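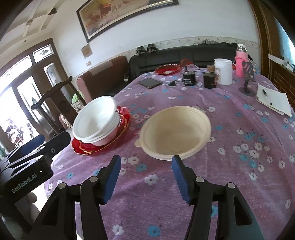

Le club de supporters du Muvater cherche du monde pour sa saison à domicile, et l'appel s'adresse aussi bien aux habitués de la tribune Voyle qu'à celles et ceux qui n'ont encore jamais mis les pieds au stade. Nous sommes 325 adhérents, ce qui fait beaucoup de voix pour chanter, mais toujours trop peu de bras quand il faut peindre les banderoles ou préparer le repas d'avant-match. Ce repas, nous y tenons énormément : une nappe mauve à fleurs, une pile de bols blancs posée sur des assiettes rouges, un grand bol crème, et chacun apporte ce qu'il sait faire (les soupes ont toujours un succès fou !).

Nous recherchons en priorité des personnes pour la cuisine et le service, de 11 h jusqu'au coup d'envoi, pour l'atelier banderoles, qui se réunit le samedi matin dans notre local de la rue Grisbridge, et pour l'accompagnement des déplacements en car. Le plus attendu reste celui de Nukonitz, en octobre, avec 115 places à remplir et autant de billets à distribuer sans se tromper – il faut aimer les listes.

Aucune expérience n'est demandée. Si vous ne savez pas tenir un pinceau, on vous montrera, et si vous préférez rester assis à découper des lettres dans du tissu en refaisant le dernier match, vous serez en très bonne compagnie. Les mineurs sont les bienvenus dès lors qu'un parent les accompagne.

Comptez deux rencontres par mois, davantage si le cœur vous en dit. L'engagement est bénévole ; l'écharpe du club et le repas vous sont offerts les jours où vous donnez un coup de main, et la place en tribune également.

Pour vous inscrire, passez au local un samedi matin ou laissez un mot à notre stand, à l'entrée de la tribune Voyle, avec votre prénom, un numéro de téléphone et ce qui vous tenterait. Précisez aussi si vous avez le permis, nous cherchons encore quelqu'un pour conduire la camionnette.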